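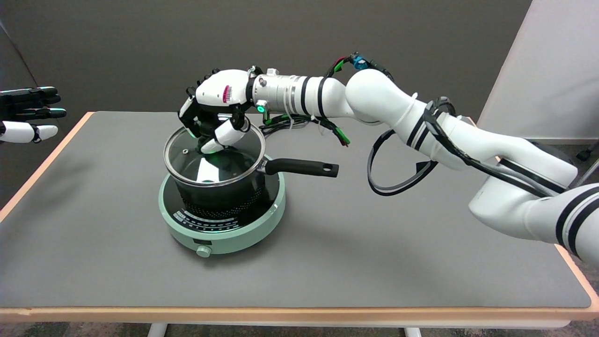 Section 4. Running the Kitchen Practice Set

The kitchen practice set is sold as an add-on for the Jirik two-arm bench system. It covers simple tasks at a single burner: lifting and replacing a lid, turning a knob, and moving a pan by its handle. Finish Section 3 (arm mounting and homing) before you start. Allow 30 minutes for first-time set-up.

4.1 What you need

Two Jirik arms, mounted and homed
Two Druvance hands, left and right
Head camera on its post
One portable induction cooktop with a front knob
One saucepan with a long handle and a glass lid with a center knob
Brannigan control software, installed and licensed

The cooktop and saucepan are not included in all regions. If you supply your own pan, check that it works on induction and that the empty pan and lid together weigh no more than 800 g.

4.2 Placing the cooktop and pan

1. Turn off arm power at the control box.
2. Clear the table. Wipe it down and let it dry.
3. Set the cooktop within reach of both hands, with its knob facing the front edge of the table.
4. Center the pan on the cooktop. Turn the handle to the right.
5. Put the lid on and press it down lightly all the way around. A lid that sits crooked is the most common cause of a failed grasp.
6. Leave the cooktop unplugged.

CAUTION: All steps in this section are done with the cooktop unplugged and the pan empty. Do not heat the pan until you have completed Section 6. The hands are not rated for steam or hot surfaces.

4.3 Checking the cables

1. With arm power still off, move each arm by hand from its rest position to a point over the pan.
2. Watch the cable loops at the elbow and wrist. They should hang free and have some slack at full reach.
3. If a loop touches the pan handle, shorten it with the ties in the accessory bag. Leave enough slack for the wrist to make its full turn.
4. Push each connector in until it clicks. Do not pull on the cable to test it.

Note – Cable ties on the forearm may be replaced with any soft tie of the same width. Do not use wire.

4.4 Teaching the lid position

1. Stand outside the marked work area and turn on arm power.
2. Wait for the wrist indicators. Steady green means ready. Flashing green means the hand is still homing. Red means a fault; see Section 9.
3. In Brannigan, open Tasks, then Kitchen, then Lid.
4. Select the right hand and press Guide. The arm goes slack enough to move by hand but will hold its own weight.
5. Bring the hand down over the lid until the fingers rest on the glass and the thumb is beside the lid knob.
6. Press Save Point. The software stores the arm position and the finger angles together.
7. Raise the hand clear of the pan and press Save Point again.
8. Press End Guide.

CAUTION: Do not press down on the hand while it is resting on the lid. Glass lids can crack under a point load.

4.5 First run

1. Set speed to Low. Keep it there for the first ten runs.
2. Keep one hand on the stop button.
3. Press Run Once.
4. If the thumb misses the knob, stop the arm and repeat 4.4. Small misses can be corrected with the arrow keys in the Adjust panel.

Code 222 on the control box means the fingers met resistance sooner than expected. Check that the lid is seated and that the pan has not moved, then press Clear.

Note – Users of the older Zulter hand adapter must update it before running this task. The adapter reports finger angles in a different order and the thumb may close the wrong way.

When the run finishes without a code, go on to Section 5, Two-Hand Tasks.

Revised 2022-05-14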